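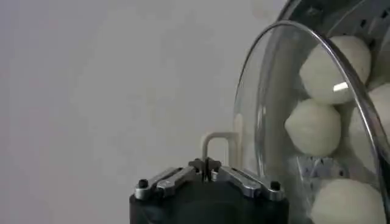
Acabei na sexta a autobiografia do antigo base do Plitville, aquela que a editora Ratach pôs à venda em julho, e ainda ando a pensar nela! São 557 páginas (eu sei, eu sei, também torci o nariz), mas o capítulo 13 vale o preço todo: a época em que ele ficou 38 jogos no banco do Hutdale e ia lançar sozinho ao pavilhão, à noite, 100 triplos antes de poder ir jantar.

Gostei menos da parte dos contratos, que se arrasta e tem nomes de agentes a mais. Já as cartas à mãe, copiadas tal e qual, com erros e tudo, deixaram-me de lágrima no olho no comboio.

Quem quiser o meu exemplar, é só responder a este email. Vai sublinhado e com uma nódoa de café na capa.

Comentários

rui_tabela: Li em dois dias. O final com o Hutdale soube-me a pouco.

Lena M.: Eu quero o exemplar! A nódoa não me assusta.

triploduplo: Há em audiolivro?

Boletim Shaikh | Contacto: responda a este email | © 2021 | Voltar ao topo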